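Machines and Everyday Work
Handout 5: Folding, and why it is still hard
Course tutor: Maureen Rudd

Read this before the seminar. It follows on from the February session on sorting and packing, where most of the objects were rigid.

1. What we mean by "can do it"

A machine can do a chore when it does it in an ordinary home, on things it has not met before, at a cost and speed someone would accept. A film of one good attempt does not meet that test. Always ask how many tries there were, who set the item out beforehand, and who put it away afterwards.

Factories have an easier time of it. At the Tokport works a machine can be fed the same part all day, held the same way up. The lighting is fixed and the floor is marked. A bedroom offers none of this.

2. Why cloth is a problem

A mug has one shape. If you know where the handle is, you know where the rest of it is. A knitted garment has no fixed shape at all. Pull one corner and the other parts move too, by an amount that depends on the weight, the stretch and the surface underneath. Parts of it hide other parts. Thick knits also spring back, so a fold that looks finished may open again when the fingers let go.

Then there is seeing. Cloth lying on cloth gives few clean edges, and a patterned sheet adds lines that have nothing to do with the item.

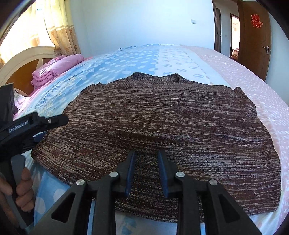

Brown knitwear on a bed, with grippers held by hand.
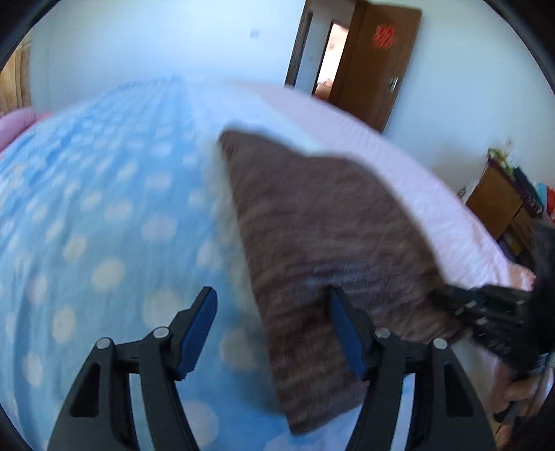
A person folding a jumper uses touch for much of the job. We feel whether we have one layer or two between finger and thumb. Two-jaw grippers can pinch, and with two of them you can lift both sides at once, but smoothing with a flat palm has to be replaced by something else, such as dragging or shaking.

3. Where things stand

Use these as working notes. We will argue about them in class.

Flat, thin, known items (towels, napkins): possible, often slow.
Shirts laid out by a person first: possible with some failures.
A mixed heap from the dryer: not dependable.
Putting the folded items in the right drawer: a separate task, and often left out of the claim.

Liis Kairys will bring the Brilico trial sheets. The trial ran to 115 attempts on one type of towel, and 68 were passed by the checker. Look at how "passed" was defined before you quote the result – the sheet allows a second go at the last fold.

4. For the seminar

Time yourself folding 10 items from your own washing. Write down every point where you stopped, turned the item over or started again. Bring the list with you, and one jumper.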